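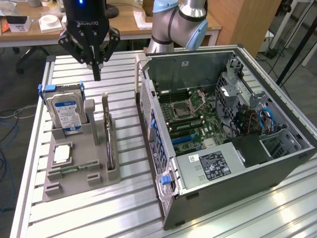

Can one robot arm with an ordinary two-finger gripper put memory, a processor and a hard drive into a desktop computer? It can do a good share of the work, and how much depends a lot on the controller running the arm.

News > Local Business > Robotics

WUNDURPORT, Jan 2, 2026 – Retisora, a small automation shop on the east side of Wundurport, has finished a long side-by-side test of two arm controllers, and the results are a treat for anyone who likes watching machines do fiddly work.

The two controllers are called Emov and Ki. Both ran the same arm, the same gripper and the same job: pick a computer part out of a tray, carry it over to an open desktop tower lying on its side, and seat it where it belongs. Emov made 2,571 attempts and Ki made 2,459. Testing began in November and ended just before the holidays.

Ki came out ahead on memory modules and processors. Emov was faster and did better with the hard drive. Retisora plans to keep using both for now.

"I wanted one of them to win so I could go home," said Myung-ja Moon, who led the test. "Then I watched Ki feel its way into a memory slot and I forgot about going home. It's a lovely thing to see, it really is!"

The main difference is in how the two handle contact. Emov plans a path, follows it closely and stops if the push back on the gripper goes over a set limit. Ki gives a little. When a part touches the edge of a slot, Ki lets the wrist drift and tries a small side-to-side search before pressing down again. That costs time. A memory module that Emov would either seat or drop out of in one quick try might get several gentle nudges from Ki.

For memory, the nudges paid off. A module is long and thin, and if one end goes down before the other it will bind. Moon's team saw this again and again with Emov, mostly when the module had shifted a bit in the fingers on the way over. Emov had the position right and the angle wrong.

Processors were closer. The chip has to come down flat over the socket, and the socket sits inside a metal retention frame that doesn't leave the fingers much room. Both controllers had trouble letting go cleanly. A fingertip that opens too wide bumps the frame, and one that opens too little can drag the chip along with it. The team ended up setting the opening width by hand for each part, and from then on used the same widths for both controllers.
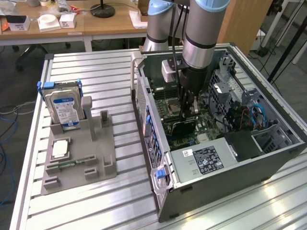

Getting down into the case was a job in itself. Cables near the drive cage can shift from one run to the next, and the camera that finds the slots sometimes loses them in the shadow of the gripper. The team taught the arm a raised waiting point so it could take a clear look before going in. Moon said that one change helped both controllers more than any of the tuning they did afterward, and she wishes they had made it in the first week.

The first 400 attempts with each controller were thrown out of the comparison. The trays were still being changed then. An early version held the memory module so snugly that the gripper would sometimes lift the tray along with it – fun to watch once, Moon said, and a headache after that. The printed tray now in use keeps each part in its own holder and lets go of it easily.

Hard drives were Emov's best event by a wide margin. A drive is heavy next to the other parts, and Ki's softer wrist tended to sag on the way across. Emov held its line. On those runs it looked so sure of itself that people from the front office started coming back to watch.

Setup time was part of the comparison too. Emov was running on the first afternoon. Ki took most of a week, and its settings screen won few friends. Several of the force values had to be typed in one joint at a time, and a mistyped one sent the arm into a slow lean that took a while to track down. The team has since written a small script that loads the values from a file.

The gripper stayed on the arm from start to finish. It was a Robotiq with two fingers, and the team left it alone on purpose so that any change in the scores would come from the controller. Different fingertips are the next thing on the list. Moon has 3 shapes she wants to try: a flat pad, a pad with a shallow groove for the edge of a memory module, and a narrow tip meant for tight spots around the processor socket. She is betting on the groove.

After that comes taking computers apart, which is where Retisora hopes the work will lead. The shop would like to offer sorting and part recovery for offices clearing out old desktops. Pulling a memory module means opening the clips at the ends of the slot first, and with one arm and one gripper that has to be done a side at a time. Neither controller has been tried on it in a full run yet.

"We did a few by hand control in December, just goofing around," Moon said. "One clip popped open and everybody cheered. The other one took us twenty minutes."

Retisora will post its run logs and the tray drawings on the company's site later this winter. The fingertip test starts as soon as the new pads are printed.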